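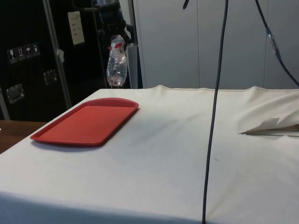 Red serving tray, plastic, on an off-white table cloth.

Kikau Table Cloth, heavy cotton, off-white

Product code: 804
Colour: off-white
Material: cotton, woven in one piece without a seam in the middle
Weight: 700 grams for the smallest size
Edge: folded two times and stitched
Price: 80 dollars, smallest size
Delivery: from our store room in Fontana, in 4 working days

About this cloth

Kikau is the plain cloth in our range. It has no pattern, no border and no shine. We made it for people who put a cloth on the table every day and also for halls and small cafés which need many cloths of the same colour. When you buy one more next year, it should match those you already have. For this reason we order the yarn from the same mill in Talard each time, and we compare every new roll with a piece of the first one, which is kept in a drawer away from the sun.

The cotton is not bleached to full white. Many customers ask us for a whiter one, and we understand it, but a bright white cloth becomes yellow in the cupboard and then it looks old. Off-white is more patient. It goes well with coloured plates and with trays, and in the evening under a warm lamp it looks almost like cream.

Choosing the size

Measure the top of your table first, the length and the width. Then decide how far the cloth should hang at the sides. For daily meals a short hang is more comfortable, as it does not lie on the knees. For a buffet table you may want the cloth to reach near the floor on the front side, so that boxes can be kept under the table.

If your table stands against a wall, you do not need the same hang at the back. Push the table in last, after the cloth is straight, otherwise the back edge gets caught and makes a wave. A cloth for this use can be cut shorter on one side by us. Please write it in the order note, with the side marked as "back".

The cloth will shrink a little in the first wash. We have already added this to the measurements, so a new cloth is slightly bigger than the size on the label.

Washing and stains

Wash it warm, with a normal powder, together with other light colours. Do not use softener. It leaves a film on the cotton and after some months the cloth does not take water well any more, so a spilled drink runs over it to the edge instead of going in.

Grey marks from metal pots or from newspapers come out best when you rub them with plain soap before the wash. For red wine use cold water at once, and soap later. Grease needs dish liquid, left on for an hour. Candle wax should be hard before you lift it with a spoon.

Please do not iron it completely dry. Take it from the line while it is still a bit damp and iron from the centre to the edges. Small creases from folding will fall out in one day on the table if the air in the room is not too dry.

Storing

Roll it on a cardboard tube if you have space. If you fold it, change the place of the fold from time to time, because the colour wears first on the fold line.

What customers write to us

Maja Urbańczyk: "I use two of them in my cooking class, one on the table and one in the wash. They have been washed every week since February and the stitching is still good. The corners are a little heavy to iron."

Tadeo Medina: "Good cloth, honest thickness. I ordered too long for my table, my own mistake, and the exchange was easy. I paid only the postage."

Goes well with

Zisitz napkins, in the same cotton. Sold in packs of 4. Also in grey.
Felt underlay, cut to measure. It protects the table top and makes the plates more quiet.
Cloth clips, steel, for outdoor tables.

Exchange and return

You can send an unwashed cloth back within one month. Cloths which we cut shorter for you cannot be returned, but if we made the mistake with the measure, we will sew a new one at our cost. Cafés and halls may ask for a sample piece before a large order, please tell us your postal address and which colours you are comparing.

Questions about measurements are answered by e-mail until 4 in the afternoon.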